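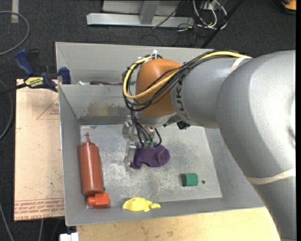
Picking cell with the arm over the metal bin. The cables follow the outside of the arm down to the gripper.

Search this site Enter keyword Search

Huva publishes its maintenance routine for bin picking cells

Torkalitz, June. Huva, the maker of small picking cells, has today made public the full routine which its service team uses to look after the arm, the gripper and the bin. Until now the routine was given only to customers with a service contract.

The document was prepared together with Tralen, who supplies the cable sets, and it was tried for one winter at the Shabalala workshop. It treats one cell only, from the first setting up to the change of worn parts.

The largest chapter is about cables. In a cell of this type the cables run on the outside of the arm and are held with bands and ties. Huva asks the user to check every band after each 1,000 picks, and to move the wrist slowly through its full turn while a second person watches the loops. A loop must never be pulled straight. If a tie has moved, it should be cut and replaced, and should not be pushed back by hand. The complete cable set is to be changed after 2,000 hours of work.

The gripper comes next. Before any work on the fingers the air and the power must be switched off. The fingers are wiped with a dry cloth and then compared with the steel gauge from the tool box. A difference of more than 2 mm at the tip means that the finger is bent, and it has to be changed.

For the bin, the advice is short. Scratches on the floor do no harm to the picking, but a bin that has shifted does. The clamp on the edge is therefore tested by hand at the start of each shift. When the bin has been taken out for any reason, its position must be taught again, also if it seems to stand in the same place.

Huva expects that the whole check takes about 24 minutes for a trained person. The first time it will be longer.

The routine can be had free of charge from the Huva service desk in Torkalitz, in print or as a file. Spare bands and ties are ordered from Tralen as before.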